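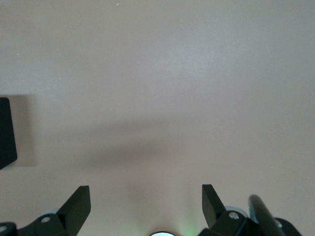

Zetoswood Robotics Club
Report to the Kosorden Fund, second half of the grant period
November

We have a lot to tell you, and nearly all of it is good. When we last wrote, the students could move one arm at a time by hand guiding and had saved only a few short practice runs. They now work with both arms together, and the club has recorded 835 complete runs of the fruit sorting task, which we have started calling Tamayo after the street the school is on.

The task sounds simple. Pick up each piece of fruit, put it in the tray, and leave the fruit in a state you would still want to eat. Students found out very fast that a banana and an apple need completely different approaches, and the discussions about where to grip a banana have been some of the liveliest we have had all year – one of them ran well past pickup time!

Attendance is up. We had 50 students sign up in the fall, and a core group stays late for the evening session at 5:30. The younger ones handle setup and labeling, and the older ones drive the arms and write the code. Several have moved from the first group to the second since the summer, which is exactly what we hoped for when we applied.
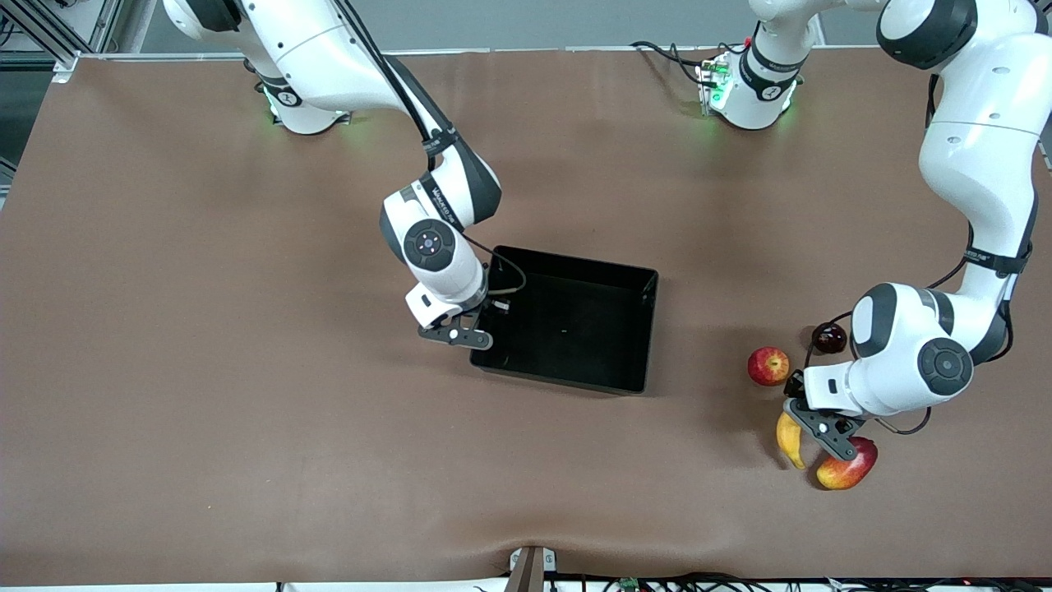

Both arms can reach the tray from their own side, so the students had to work out who goes first. Their first answer was a fixed order, right arm and then left. It was safe but slow. The version they use now lets either arm start, and makes the second one wait until the space over the tray is clear. In our last round of trials, 74 percent of the runs finished without a person stepping in. Plums are still the weak spot. They roll, and the students want to try a slower approach before they change anything on the fingers.

Spending is on track. The largest item this period was $2,923 for replacement fingers, cables and clamps. We are holding back a small amount for travel to the Hastau student showcase, where the club plans to run the task live in front of visitors. The students are very excited about this and a little nervous, and so are we.

One thing is behind schedule: the written guide for other schools. The chapters on safety and setup are drafted, but the one on recording and labeling runs needs another month. The students are writing it themselves and keep finding steps they had left out. We would like to send you the full draft along with the final report, and we would welcome your comments on it before we share it with other clubs.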